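Woven-top tables: care and loading notes

31 May 2019

The woven-top side tables bought from Clemitik in March are now in use in the Stedwood lounge. Forty were ordered, of which 14 have gone to the ground floor. The remainder are held at Vamus until the upper rooms are ready.

The model is the Palma, square, with a rigid rim and an open lattice top. Total cost including delivery was 3,870. The top is not a sealed surface, and the following applies to all units.

Loading. Small items should go on a plate or tray. A single piece of fruit placed straight on the weave may settle into a gap and mark the strips. Heavy boxes and plant pots are not to be left on the lattice. Nobody should sit on the table or lift it by the weave.

Spills. Liquid passes through the openings to the floor, so both need wiping. Use a damp cloth along the line of the strips, then a dry one. No bleach or abrasive pads.

Crumbs. Brush from the underside first, then the top. A vacuum cleaner may be used with the soft brush fitted and the suction set low.

Position. Keep tables clear of radiators. Prolonged heat dries the strips and slackens the crossings next to the rim.

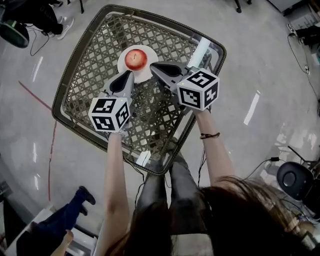 Photo: Stedwood newsletter

The diagonal weave on this table is in tan and grey, inside a dark olive-green rim. A round plate of the kind shown spreads the weight of an apple over several crossings and is suitable for everyday use.

Loose or broken strips should be reported at the front desk with the room number. Do not trim them. Clemitik will re-weave a top under the supply terms if the rim is undamaged.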